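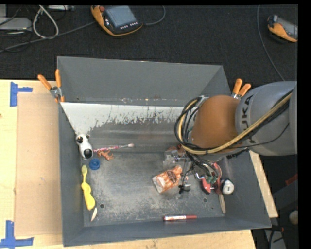 Durham – The Retlow Institute has suspended unattended operation of its bin-picking cell after a fault in the gripper cabling caused the arm to halt with an item still in its grasp, the institute said in a notice issued in November 2025. There were no injuries.

The fault occurred during an overnight run of 1198 scheduled picks from a metal bin of mixed household objects. According to the notice, a cable serving the gripper snagged as the arm reached down close to the wall of the bin. The controller lost the gripper signal and brought the arm to a protective stop. The alarm that should have alerted the duty engineer was not sent, and the cell stood in that state for 50 minutes before the stop was discovered on a routine check.

"The stop worked as designed. The alarm did not, and that is the part we consider serious," said Biljana Jurić, head of laboratory safety.

An internal review led by Edin Ionescu found that the cable had been given too much slack when it was refitted in June. It also found that the alarm had been left switched off after a software update.

Until both matters are corrected, the cell may run only with two trained operators present and at 20 percent of its normal speed. Mesason, the contractor responsible for maintenance, will reroute the cables and inspect the institute's other cells for the same fault – work that is expected to take two weeks.

Staff with questions should contact Peadar Hayes in the safety office.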